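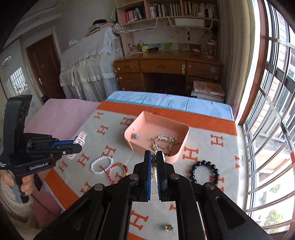 Home | Storage | Trays & Dishes | Care | Clearance

Nidby Shallow Tray, salmon pink

The maker's card calls the Nidby "a complete jewellery organizer". It's a tray. It has four sides, a flat bottom and no dividers, and if you drop a fine chain in beside a brooch you should expect to spend part of your evening picking the two apart. We stock it anyway, as a shallow tray is handy when you're sorting and want everything in view.

We wouldn't use it for long-term storage. Necklaces with crystal drops are the worst for tangling and belong on a hook. Pearls can go in for an hour while you work, then back in their own pouch. Bead bracelets and braided string ones don't much care where they live. Small brooches do fine if the pins are closed.

Put a blanket or towel on the table before you start. Beads roll, and the tray's low sides won't stop them.

Dunleavy, who supply it, say the colour won't fade. Rosalind Schumacher in our shop kept one on a windowsill from December and reckons hers has gone a bit paler at one end. Dunleavy disagree. Keep it out of the sun.

Weight: 900 g
Stock code: 1310-N
Returns: 13 days, unused
Price: $43, which we think is steep, and we've told them so

The Otberg lid is sold separately and fits loosely. Try it in the shop before you pay for it.

Filed under: Trays & Dishes, Jewellery Storage

Related items
Otberg Lid, clear
Zosen Necklace Hooks
Dunleavy Watch Roll
Nidby Deep Tray (back order)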